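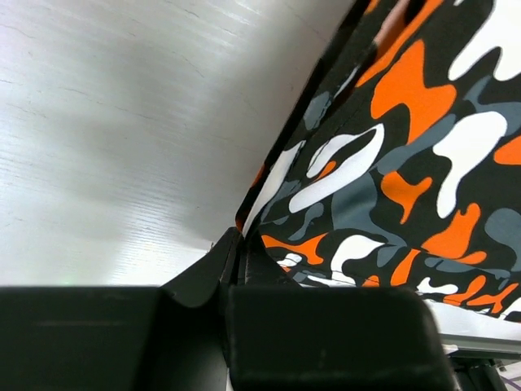
Orange Camo and a White Table: Talking Laundry in Fudthorpe

I went to Fudthorpe in March to talk about folding. Yes, folding! I'd been promised coffee and strong opinions, and I got plenty of both from a woman who has run a small wash-and-fold shop there for seven years and asked me to leave her name out of it.

We started with color, because I couldn't stop talking about the orange camouflage. Orange, black, white and gray, all in those big splotchy shapes — I love it. She was less keen.

"It's murder to fold," she told me. "With stripes you've got a line to follow. With camo your eye slides right off. You think you've found the edge and it's just another black blob."

So what does she do?

"Feel for the hem. Always the hem. I don't even look at the print, I run my fingers along until I get to a corner, and then I've got somewhere to start."

She's picky about the surface too. White and smooth is her favorite, and she doesn't care if it has a few scratches. Her first table came from a closing-down sale in Vallejo and was dark brown, and she says she lost black socks on it every single day (I have a dark bedspread, so I felt this one deeply).

Then I asked about the heap. You know the one, where something gets dropped in a crumpled mound and just stays there.

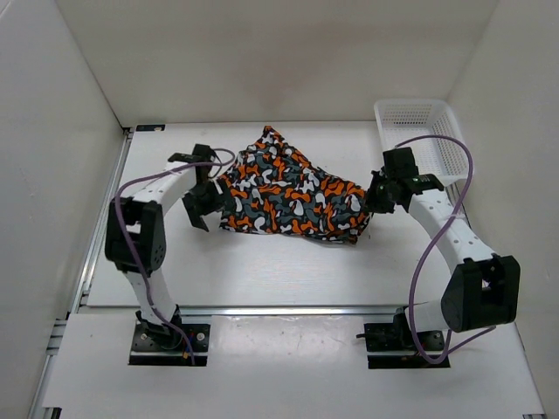 Camouflage fabric in a heap, with a white mesh basket in the back corner.

"Don't pull from the top," she said. "Everybody grabs the peak and shakes. Spread it out low, from two sides, and then go looking for your corners."

And baskets? Plastic, with holes in the sides, and kept at the back of the table where your elbow won't find it. She paid extra once for a lined one and gave it away within 2 weeks.

I tried the hem trick at home on a patterned sheet. It took me three goes, and the sheet is still a little lopsided, but it's in the closet.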